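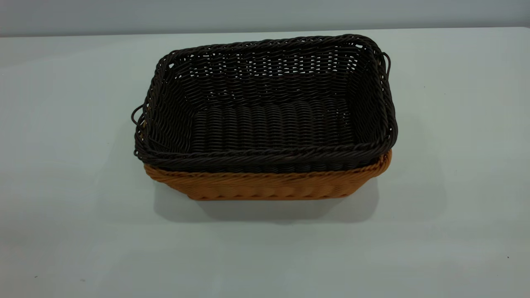
By Salma Badawi | 2018-01-27 | Equipment reviews

Vornix vaccine carrier, second version

The Vornix is a passive cold box for outreach teams working on measles and yellow fever campaigns. Kevdale district health office lent us 2 units for a month.

Loaded with conditioned ice packs, the box kept its vials between 2 and 8 °C for a full field day with the lid opened at each stop. The older Atedix carrier drifted above range by midafternoon on the same route. The Vornix holds 600 single doses, against 700 for the Atedix.

The latch is stiff and hard to work in gloves. The shoulder strap slips when the box is full. Apolinar Carrillo, who ran the Sebastian route, moved the strap to the lower rings and had no further trouble.

The temperature logger is sold separately. Order it with the carrier.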